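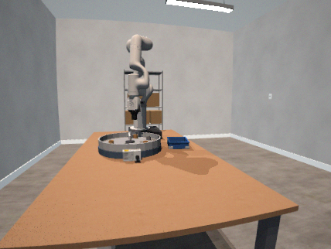
The robotics club at Gremside High has no arm of its own. It has a simulated one, a shared login and a room that is free until 5 p.m. Since October the members have been working on the sorting task set by the Makori league: take small cylinders out of a round tray, leave the dark piece in the middle alone, and put each cylinder in the blue bin.

Elsa Hovland, a junior, wrote the approach routine. Her first version moved the gripper in a straight line between tray and bin, at a height that did not always clear the rim. The second adds two waypoints and keeps the fingers pointing down for the whole transfer. In a batch of 117 runs, 114 finished without a collision. The other three stopped at the same joint limit.

Physics teacher Alžběta Halás, the club's adviser, asks for a written log of every failure before anyone changes the code. The log has 1,116 lines. Many of them concern grip force, which the simulator reports to more decimal places than the students need.

League rules allow changes to the path planner until the qualifying round at Riscombe. Hovland is now rewriting the wrist rotation so the arm reaches the far side of the tray without folding back on itself.

Related
Riscombe posts qualifying round rules
Poteo students rebuild a line follower
Reading a joint limit error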